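The Block Tray

My sister's kids were coming for the weekend, so of course I decided to sort out the toy closet at ten o'clock the night before. I do this. I can live next to a mess for two years without lifting a finger, and then somebody says they're bringing a sleeping bag and I'm on my knees in the hallway with a roll of trash bags.

The closet came with the house, and so did most of what's in it, in a way. I bought the place on Prilton Street from my aunt when she moved to Waltbridge to be near the water. She took the good chairs and the Tabrizi rug (her name for it, I've never known if it was a real one) and she left me the closet. "You know what's in there," she said. I did. I'd spent every summer from the age of five pulling it out onto the floor.

So there I was. First came the board games, which all smelled like the same basement. Then a dump truck missing its dump. Then a paper bag of doll clothes, no doll, and a puzzle of a lighthouse with 400 printed on the lid. I put the puzzle in the keep pile, because I remembered fighting over it, and then I moved it to the give-away pile, because I remembered fighting over it. And way at the back, under a beach towel, was the box with the blocks.

I should explain about the blocks. My aunt had a rule that blocks lived on a tray. You could build anything you wanted, as big as you wanted, but it started on the tray and it ended on the tray, and at supper the tray got picked up and put on the sideboard with whatever was on it. If your castle fell over on the way, well, that was weather. She really said that! We'd be wailing and she'd be walking across the kitchen in her slippers saying "weather, weather," with a tower going over sideways in front of her.

My sister was the architect. She'd sit there for an hour lining up edges. I was more of a piler. I liked the big smooth cubes, the ones that didn't snap to anything, and she liked the ones with studs, and neither of us could stand how the other one played. She said cubes were for babies. I said bricks hurt your thumbs. We had a country, though, the two of us. It was called Ustau, and it had a king who was a clothespin and a harbor and a law against bedtime. Her half was all walls. My half was a heap, and I told her it was mountains, and for a while she had to accept that because the clothespin had signed something.

Then came the October she turned eleven and said she was finished with Ustau. Just like that, at breakfast, with jam on her sleeve. I was eight and I took it about as well as you'd expect. I went and got the tray and carried it all by myself out to the back steps, and I sat with it on my lap in the cold until my aunt came out. She didn't tell me to come in. She sat down next to me and asked which part was the harbor.

I pointed. She looked at it for a good long time, and then she asked who was going to run the boats now.

I said I was.

"That's a lot of boats," she said.

And I guess it was, because by Christmas I'd quit too.

Anyway! Ten at night, hallway, knees. I dragged the box into the kitchen, where the light's better, and dumped the blocks out, and they made exactly the noise they used to make, that clattery crash that would bring a grown-up in from any room in the house. I stood still for a second and waited for somebody to yell. Then I filled the sink and washed the whole lot with dish soap, which took forever, and laid them on every dish towel I own. The clothespin wasn't there. I looked in the box twice and shook out the beach towel too.

I went to bed after midnight. I'd had big plans to label things.

The kids showed up at noon the next day with my sister behind them, carrying everything. The little one walked straight past me, past the snacks, past the television, and stopped at the kitchen table.

"What's that?" she said.

"Blocks," I said.

"On a tray?"

"They live on a tray," said my sister, before I could get it out. She put the bags down right in the doorway where everyone would trip on them. I hadn't told her I'd found them. I'd kind of wanted to watch her face, and then I missed it because I was moving the bags.

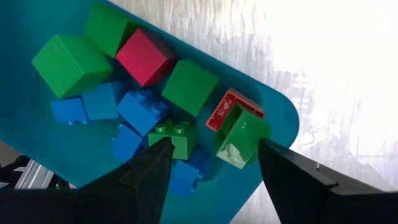
The older one wanted to know where the instructions were. I said there weren't any, and he gave me a look like I'd sold him a used car. His sister already had her sleeves up. She was going for the green ones, the big cubes, and she wanted the pink one on top, and then she changed her mind and wanted it someplace else, and the blue bricks got shoved under everything because, she said, that was the water.

"It's a harbor," she told us.

I want to be clear that I had not said one word about a harbor. Neither had my sister. I looked at her and she looked at me, and she pulled out a chair.

"You can't have water underneath a mountain," said the older one.

"Sure you can," my sister said. "It depends who signed for it."

Well, after that there was no getting lunch on the table. She sat down in her coat! She had a brick in each hand inside of a minute, and she was showing him how to stagger them so the wall wouldn't split, the same bossy way she used to show me, with her chin stuck out. He listened, too. I never did. I made sandwiches on the counter by the stove and passed them over people's heads, and somebody got mustard on the harbor, and we decided that was a beach.

The little one asked what the place was called. My sister said it out loud, the whole name, and I swear I hadn't heard that word in thirty years. She spelled it for them on the back of an envelope. It turned out we'd each been spelling it differently the entire time, so we argued about that for a while. I still think I'm right.

"Who's the king?" asked the little one.

"He's missing," I said.

She thought this over with her mouth full. Then she got down from her chair, went out to the laundry room, and I could hear her dragging the step stool along the floor. She came back with a clothespin off my line, a plastic one from the supermarket, nothing like the old one, and stuck it in the top of the heap, where it leaned.

"That's his cousin," she said.

Around six we needed the table for supper. The older one started taking the walls apart so he could put the pieces away properly, because he's that sort of kid, and my sister put her hand over his and said no, no, leave it, you pick up the whole thing. And she did. She got up, finally without the coat, and slid her hands under the tray and lifted, and began to walk.

It's four steps from my table to the sideboard. The cousin went first, then a cube, then a good part of the east wall, and the kids were both screaming, and my sister kept going in her socks with her elbows out.

"Weather," she said. "Weather!"

I called my aunt after the dishes were done. I wanted to tell her all of it, but she was watching her program, so I just asked if she remembered what had happened to the clothespin.

"He's here," she said. "He's on my windowsill. Did you need him back?"

I told her to keep him, and she said she'd better get back to her show.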